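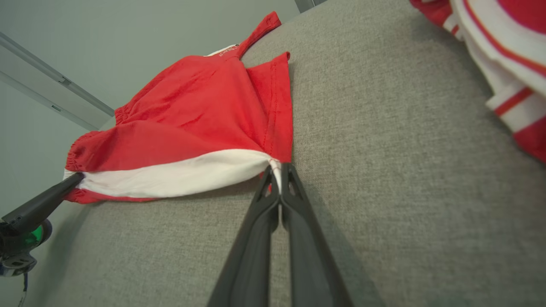 **Shorts folding** is the domestic practice of reducing a pair of knitted sports shorts to a flat, stackable shape for storage. It is carried out in most households that own both shorts and a drawer, to widely differing standards, and is usually learned by watching a parent do it badly. The subject has a small literature, most of it concerned with why the waistband will not lie down.

## The garment

Sports shorts are a simple construction: two tubes joined at a seat and gathered into an elastic waistband. The body is commonly a cotton or polyester knit. Trim is applied at the leg hems, the side seams or both, often as a contrasting stripe, and the care label is sewn inside where it can scratch the wearer.

Three properties matter to the folder. Knit fabric stretches, so an edge that was straight when it was put down may have other plans by the time it is picked up. Elastic draws the waist in, so the top of the garment is narrower than the rest and considerably thicker. Finally, the seat is cut with a curve, which leaves a wedge of spare cloth between the legs once the shorts have been laid in half. Shirts have been folded with confidence for centuries. Shorts, which look easier, are still under discussion.

## Preparation

The garment is first laid out on a flat surface. Tables and ironing boards are the recommended choice in household manuals, while beds and sofas are the usual choice in households. An upholstered surface has the advantage of grip: a woven cover holds a knit in place and spares the folder a good deal of chasing. Its drawback is softness, which lets a heavy hand press creases in as fast as a light one smooths them out.

Orientation is a matter of taste. Most people place the waistband away from them, a minority place it to the left or right, and a few begin wherever the shorts happened to land. The result is the same provided both legs are pulled straight before the first fold is made.

Stripes are useful here. A white hem on a red leg is as good as a ruled line, and shows at once whether the cloth is twisted. Plain black shorts offer no such help and are generally folded on trust.

## Methods

### Half fold

The commonest method. One leg is laid over the other so that the side seams meet, the seat wedge is tucked inwards to make a rectangle, and the whole is folded once or twice from hem to waist. It takes very little time and survives in the drawer until somebody wants the pair underneath.

### Lui fold

In the Lui fold the shorts stay open, front upwards, and each side is brought to the centre before the hems are taken up to the waistband. It produces a tidy square and hides the seat wedge altogether. Critics point out that it also hides which pair it is.

### Gondale roll

The Gondale roll begins as a half fold and ends as a cylinder, rolled from the hem and finished at the waistband, whose elastic is supposed to hold it shut. It is favoured for travel. In 2019 the laundry writer Hala Metwally described it as "excellent for suitcases and for people who enjoy unrolling things", and the second half of the sentence is seldom quoted by its supporters.

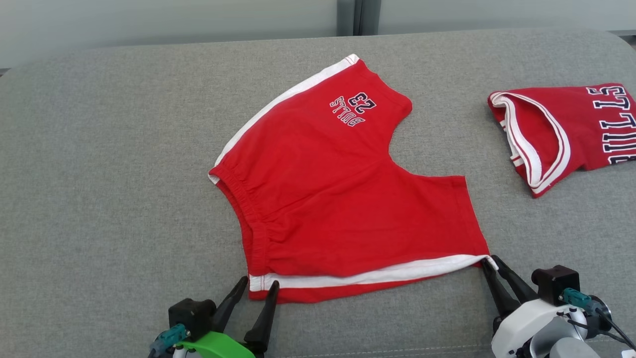
## Printed shorts

Lettering and numerals complicate matters. Team shorts generally carry their print low on one leg, and a fold that passes through it will, given enough wash cycles, leave a line across the number. The usual advice is to fold the plain leg underneath, keep the print on the outside and move the crease above or below it.

A second school holds that the print should face inwards, protected from its neighbours. The two positions have been argued at length in the letters pages of *The Iltov Household Quarterly*, where the correspondence ran to 10 issues before the editor closed it, and then to one more.

With print facing outwards, there remains the question of which way up it should read. Shorts laid out with the waistband nearest the folder will usually present their lettering upside down, and it stays that way unless the finished bundle is turned round. Many people do not turn it round. No harm has been recorded.

## Study

The only sizeable survey of the subject was carried out by Man-lok Sin for the drawer manufacturer Tridetti, which had an interest in the answer. Sin contacted 965 households and received usable replies from 847, a rate the final report attributes to the brevity of the questionnaire. Among those replying, 300 said they did not fold shorts at all. The report classed this group as "potential customers".

Sin also found that respondents who described their method as "the normal way" were using at least four different ones, in several cases under the same roof.

## Storage

Folded shorts may be stacked or filed upright. Stacking puts the thick waistbands on top of one another and makes a pile that leans; alternating the direction of each pair corrects the lean and spoils the look. Filing upright gives a clear view of every pair and depends on the drawer being full, as a single removal allows the rest to slump.

Out of season, shorts are often moved to a higher shelf or a box under the bed. In the northern hemisphere they tend to come down again in April, during the first warm afternoon, and go back up the following morning.

## See also

- Fitted sheet
- Airing cupboard
- Sock pairing
- The chair (bedroom)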